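Dandel Planning Suite
Motion planning and scene perception software for mobile manipulators

Product overview

Dandel is a software package for planning, checking and running manipulation tasks with a mobile base and an arm. It is developed and maintained by Ulusel and is supplied to laboratories, teaching departments and equipment makers under a site license. The package covers the full path from a task request to the joint commands sent to the controller, and each stage can be inspected, paused or replaced by the customer's own code.

Every Dandel license includes the Skendmont simulator. Skendmont loads furnished rooms, places a robot in them and renders the view of each onboard camera at the rate set in the project file. The planner receives these views through the same interface it uses for physical cameras, so a task can be moved from simulation to hardware without changes to the task script.

The wrist camera view is the main input for grasp planning. Dandel reads square black-and-white markers on the gripper and uses them to correct the estimated position of the hand before the final approach begins.

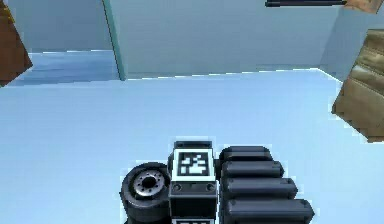 Does the planner need a marker on the gripper in order to work?
Markers are optional. Without them, the planner relies on joint readings and the calibration file alone, and the user should allow a wider safety margin around the hand.

Perception module

The perception module separates a room into fixed structure, furniture and movable items. Walls and floors are fitted first and held as planes. Furniture is then matched against the room model, and anything left over is passed to the item detector. Plain surfaces with little texture are a known source of error in depth estimation, and the module reports a confidence value for each plane so that operators can decide whether a second view is required.

Clear items and items that are only partly in view are handled by a separate routine. The routine does not commit to a full shape from a single image. It stores a partial outline, marks the hidden portion as unknown space and requests another viewpoint from the base planner. Users may turn this behavior off, although Ulusel advises against doing so in rooms with a desk or shelf close to the robot's path.

Base planning in furnished rooms

Bedrooms and home offices are included in the standard room library – they place more demands on the planner than open test floors. Ladders, bed posts and chair struts are thin and easily missed in a coarse map. Dandel keeps a fine map near such parts and a coarse map elsewhere, which holds memory use steady in larger rooms. The open space under a loft bed is treated as passable only when the full height of the robot, with the arm in its current position, has been checked against the platform.
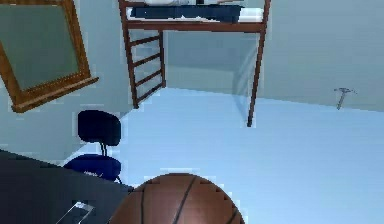

Mirrors receive their own label in the room model. When a surface carries this label, depth readings that fall behind it are discarded, and the surface is entered in the map as solid. The label can be set by hand in the room editor or proposed by the perception module for approval.

Supplied figures

Rooms in the standard library: 499
Movable items in the standard library: 1,831
Planner queries stored per session log: 2,000
Maximum steps in one task script: 1,000

Controller support

Dandel sends joint commands through the Fashola bridge, a small service that runs on the robot's own computer. The bridge checks every command against the speed and force limits in the robot description and stops the arm if a message arrives late. Limits may be lowered during a session – they may not be raised until the session has been closed and the robot description reloaded.

License and support

A site license covers all computers at one address and includes updates for the current major version. The February update added the room editor and the partial outline routine to the base license; both were previously sold as separate modules. Training for new sites is arranged through Hatem Fahmy, head of customer engineering at Ulusel. Requests should state the robot model, the number and position of cameras, and whether markers are in use.

Page last revised 3/18/18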